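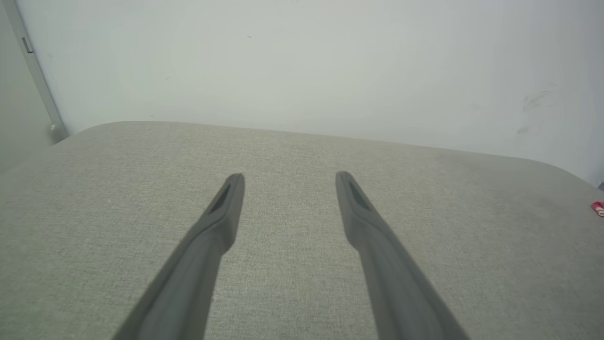
Lukumay writes back to my last post that I'm making a fuss over nothing, that "no card numbers got out," and that anyone who puts their salary into a budgeting app knew the deal going in. Fine. Let me take that one apart, since I have a free evening and a cup of coffee.

First, the thing itself, for anyone who missed it. Viser is the budgeting app with the green owl ads. You link your bank, it sorts your spending into little piles, it scolds you about takeout. In August it sent users an email with the subject line "An update on how we care for your information."

Nobody writes a subject line like that when things are going well. I've been getting breach emails for years and the warmer the wording, the worse the news.

What the email said, four paragraphs down: a shared link feature let "a limited number of profiles" be viewed "in certain circumstances." What that meant: if you had a share link for one household budget, you could change the number at the end of the address and see the next household's budget.

That's it. That's the whole hack. My aunt could do it by accident with a fat thumb.

So, "no card numbers." True as far as I know. Know what was on those pages? First name, last name, zip code, monthly income, rent, and every category you made up for yourself. People name their categories. I named one "divorce lawyer" back when I used this app. Others will have named theirs for a clinic, or a bail payment, or a kid.

I can get a new card number in the mail next week. I can't get a new "divorce lawyer."

"Knew the deal going in." I went back and read the deal. The privacy page says data is shared "only with people you choose." I chose 2 people. I did not choose whoever types the next number up.

And how long was it open? Viser says the problem was "fixed promptly after discovery." Discovery by whom? Promptly from when? The share feature went live 11 months before that email. If it was broken the first day, that's 11 months. If it broke later, say so. They have the logs. Or they don't have the logs, and I'd like to hear that too.

I asked support. I got an answer on 11/24/23, and I'm going to quote the useful part in full: "We have no evidence that any information was misused."

I've come to hate that sentence. It can mean we looked hard and found nothing. It can also mean we didn't look. Both companies get to send the same email.

So I wrote back and asked which logs they checked and what dates they cover. The reply thanked me for being part of the Viser family and gave me a link to an article about picking a strong password.

My password had nothing to do with it. You didn't need a password. That was the problem!

Then there's the outside review. Viser says the app was "independently assessed" by a firm called Grundside. Sounds good. I looked for the report. There's a badge on the Viser home page, and if you click the badge it takes you to the Grundside home page, which has a list of happy clients, and guess who is on it.

No report. No date on the badge. No word on whether Grundside looked at the share feature, the whole app, or the office wifi.

Maybe Grundside does fine work. I have no reason to say otherwise. But a badge with nothing behind it is a sticker, and I'm not handing over my rent history because of a sticker.

Someone in the replies says to move to Broreretti because it's "privacy first." I read their policy last night. It runs 13 pages and "privacy first" shows up on page one. On page 9 they say they may share "insights derived from usage" with partners. Who are the partners? See partner page. The partner page was a dead link when I tried it.

Could be a mistake. Websites break. I'm still not signing up until it loads.

Lukumay again, just now: so what do I want, should everyone go back to a spreadsheet? Sort of, yes! Mine lives on my own laptop and took around 4 evenings to set up. It's ugly and the totals are right. It doesn't have a share link.

But if you want to stay with Viser, go into settings, then Household, then Links. Turn off every link you see there, including the ones marked expired. Mine were marked expired and one of them still opened in a private window. I tried it twice on different days.

Then ask for a copy of your data before you delete anything. They make you email for it. Keep the email.

If you close the account, ask in writing whether the old budgets are erased or just hidden. I asked. The answer was "your data is handled in line with our retention policy." I've now asked for the retention policy.

If anybody got a straighter answer than I did out of support, paste it below, minus your name and account info. I'd like to compare the wording. My bet is it's the same paragraph with a different signature on it, but I'd be glad to lose that one.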